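Stop buying grippers on grip force

June 23, 2022

Most gripper comparisons I read start with force. The maker gives a figure, the reviewer repeats it, and the reader picks the biggest number that fits the budget. I think this is the wrong place to start, and I say so after spending most of the spring fitting and refitting fingers on small arms.

We had two parallel grippers on trial at Milport, one from Curkitz and one from Keane. On paper the Curkitz was the stronger by a wide margin. We ran both on the same job, which was lifting small parts out of one clear bin and putting them in the next. We did 30 picks a session and kept it up for 13 sessions.

Force hardly came into it. The parts were light and either gripper could hold them with plenty to spare. The misses came from the fingers touching the wall of the bin on the way down, or from a part lying flat so that there was nothing to get hold of. A stronger motor does not help with either of those. A thinner fingertip does, and so does a wrist that can tilt a few degrees without the cable pulling.

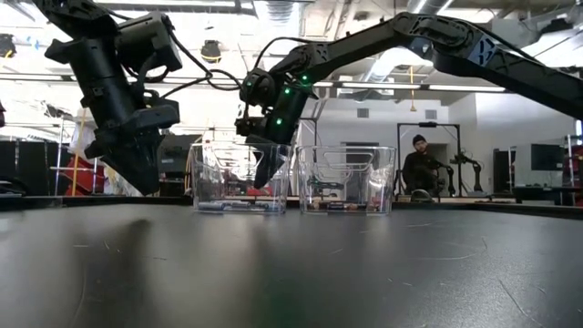

The right gripper reaching into the left-hand bin, with the second arm alongside.

Clear bins deserve a mention too. People like them because they are cheap and you can see what is in them. Cameras like them a good deal less. Light bounces off the walls and whatever is behind the bin shows through, bent out of shape. If your test uses only opaque trays with a plain floor, you have tested the easy case. I would ask any supplier for results from clear plastic under ordinary ceiling lights before I looked at another force chart.

Then there is the controller. We used the Sudari one for both grippers, so at least that part was fair. Its default closing speed was too fast for flat items and pushed them along the floor of the bin. Slowing it down took one setting and saved up to 32 minutes of clearing up in a long day. I have yet to see closing speed in a comparison table.

Some will say force matters for heavy work, and of course it does. If you are lifting castings, buy the strong one. But a lot of labs are buying for bench work with parts you could pick up between two fingernails, and they are paying for strength they will never use.

We kept the Keane. It cost 31 per cent less, and the fingertips come off with two screws. The Curkitz goes back in August, when the trial period ends.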